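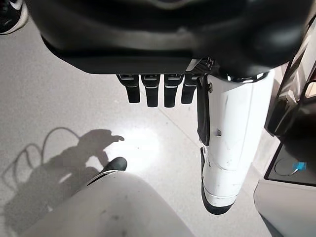
Re: [plugin-sec] Trirkuder launcher, remote code execution claim

Octavio Ospina wrote:
> The Dumel people say any page can make the Trirkuder launcher run
> a program of the attacker's choosing. They tested 31 machines and
> got in on all of them. I think we should tell everyone on the list
> to uninstall it tonight. The game has 600 people on our campus
> servers alone and most of them will never read an advisory.

Octavio,

I read the Dumel write-up twice and I'm not ready to tell anybody to uninstall anything tonight. I'd like to know what those 31 machines were. If they were all cloned from one lab image, that's one test run 31 times. The write-up doesn't give the Windows version, doesn't say whether the browser asked before handing the link over, and skips the launcher version entirely.

That last part matters. The launcher registers its own link type, and older builds passed whatever came after the colon straight to the updater. Bad, and we complained about it here back in June. The vendor said it was fixed in build 22. Maybe it wasn't. I don't take their word for it either, seeing as they also said the Cuvaleck overlay didn't run as admin, and it did.
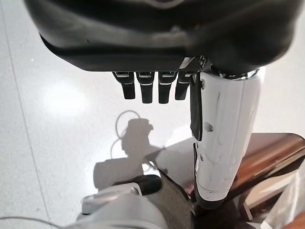 What I tried on Saturday: clean install, build 22, current browser, a local page with a link pointing the updater at a file share I control. The browser put up its usual "open this application?" box. I clicked yes. The launcher opened, complained about a bad argument and sat there. No connection to the share. Five more variations, same result.

I know that proves very little. I'm one person with one box, and I may have the argument format wrong. But the proof of concept is a video with the address bar blurred, so I was guessing at half of it.

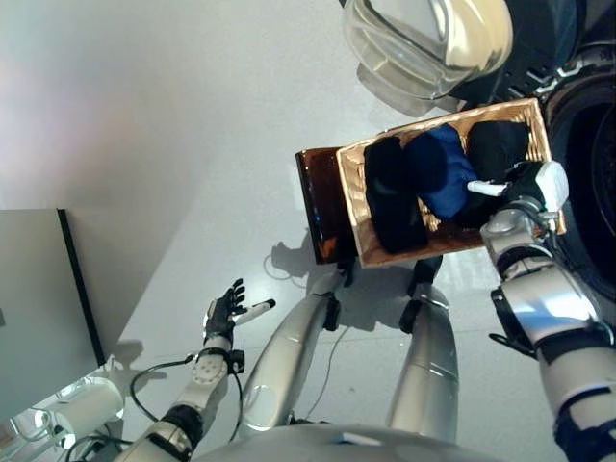
Also — and this is what bugs me most — the write-up ends with a link to Dumel's paid scanner, which "detects the issue today." Detects it how? If it looks for the launcher's registry key, it will flag every install, patched or not.

Before we mail 600 people I'd want:

- the launcher build they tested
- the raw link, sent privately if they prefer
- somebody besides me to repeat it on an older Windows

Ñahui still has the old test bench set up, if whoever runs it these days is reading. 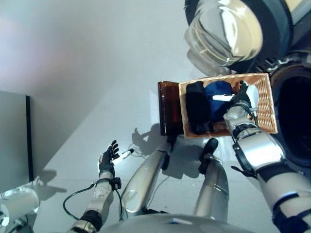
Wicker basket with folded cloth

If people want to do something in the meantime, they can remove the link handler and start the game from the desktop icon. It costs them the join-from-browser button. I'd put that in a short note, marked unconfirmed, and leave the word "critical" out until we've seen the link.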